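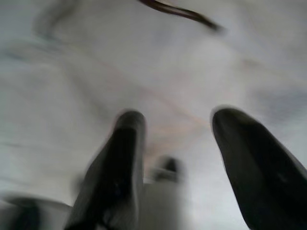 Gripper fingers apart over pale, rumpled material, seen from the wrist camera.

Filed under: Robotics & Automation | Interviews

Agnes Gunn has spent most of 2019 trying to get a robot arm to fold bed linen, and she puts the state of the field in modest terms. "It can fold a pillowcase if the pillowcase is already flat," she said. "Flattening it is the chore."

Gunn leads manipulation work at Kedotier, a small firm that tests arms for commercial laundries. Her group logged 1494 grasp attempts on cotton and polycotton between February and the end of spring. The failures were mostly of one type: the fingers closed on two layers when the planner had asked for one.

"A mug has a handle and the handle stays put," she said. "With a sheet, the geometry you planned on is gone once you touch it."

Motion is a second problem. A wrist camera travels with the hand, so its view smears during fast moves. Kedotier's controller discards those views and waits for the arm to settle, and the waiting adds up. A fitted sheet took 132 seconds on the best run. Gunn's colleague Osvaldo Vitale, who wrote the controller, does the same sheet by hand in 20.

Vitale is less bothered by the time than by the recovery behaviour. "Slow is fine overnight," he said. "What I can't sell is a machine that drops a corner and keeps folding as though it hadn't."

Asked about the shop floor, both were more optimistic. Feeding towels to an ironer needs only two corners found and held — a narrower task, with the same stock every day. A trial at the Bumcombe laundry is planned with 3 arms on one line, and an attendant will stay on shift.

And at home? Gunn would not give a year. "I still fold my own," she said.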